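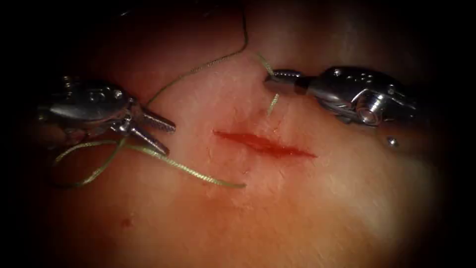
Suturing Practice Gallery - Gikdale Surgical Skills Center

The Gikdale Surgical Skills Center maintains this gallery for trainees, visiting faculty and members of the public who wish to see the work of its practice laboratory. The wound closure series is taught at Gikdale and at our partner site in Dullotdale. The full collection holds 578 pictures and is arranged by exercise.

The series begins with short, straight incisions. Trainees are asked to study the line of the cut and the way its edges lie before choosing a place for the first stitch. In the opening view the slit is narrow, parts slightly toward the right and tapers to a point at each end. Open jaws with serrated inner faces are held close above the tissue.

Later exercises in the series turn to the handling of instruments near one another - a skill that is assessed separately in the Pidau module. 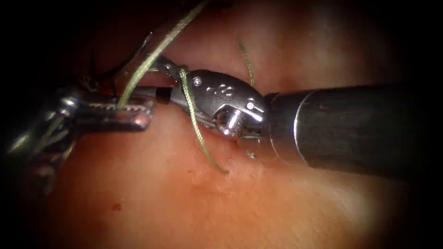

Two instruments over the tissue. A thin silver ring marks the end of the dark shaft at right, with the polished wrist and slender jaws beyond it.

Prints for teaching use may be requested from the Xiao Reading Room, which is open to registered trainees on weekdays. Requests should state the title of the series and the size required. New pictures will be added to the gallery in January.

Page last reviewed October 28, 2026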